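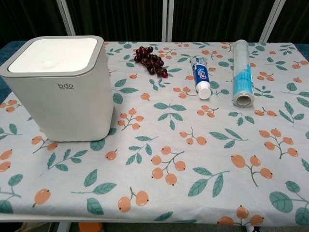
Section 3: Materials and Layout

3.1 Purpose

The project tested how quickly a person can clear a small table when the items belong in different places. The work was done in a shared kitchen in September by a team from the Lundum course in household design. The full item list had 11 entries. The layout covered in this section uses four of them: a square white countertop bin marked "bdo", a small bunch of dark red grapes, a tube of Crest toothpaste and a roll of plastic cling wrap.

3.2 Selection of items

Each item has a different destination. Grapes go to the refrigerator, toothpaste to the bathroom, cling wrap to the drawer by the stove. The bin stays on the table and was included as an obstacle. It is the largest item in this layout and stands at the left. The cling wrap was placed upright on the right, and the toothpaste was laid on its side between the grapes and the roll.

3.3 Surface

A white tablecloth with orange berries and teal leaves was used for every layout. A plain cloth was tried first and rejected. Participants reported that items on the printed cloth took slightly longer to pick out, and the team wanted that effect kept constant. The cloth was pulled flat before each run.

3.4 Procedure

The participant stood at the long side of the table with both hands down. On a verbal signal, the participant moved each item to its destination, one at a time. Timing stopped when the last item was put down. Each layout was run 20 times. Runs with a dropped item were marked and repeated.

Walking distance was measured with the Lodotent floor plan tool. The full route for this layout came to about 475 inches. The bathroom leg was the longest part and was timed separately. Results are in Section 4.

Contact: Lundum course office | Copyright Lundum student projects | Back to top

Comments (3)

Fultonov: Was the order of items fixed, or could people choose? 3.4 does not say.

Lundum team: They could choose. We will add a line to 3.4.

Vieira: Please give the route in feet too. Inches are hard to picture at that length.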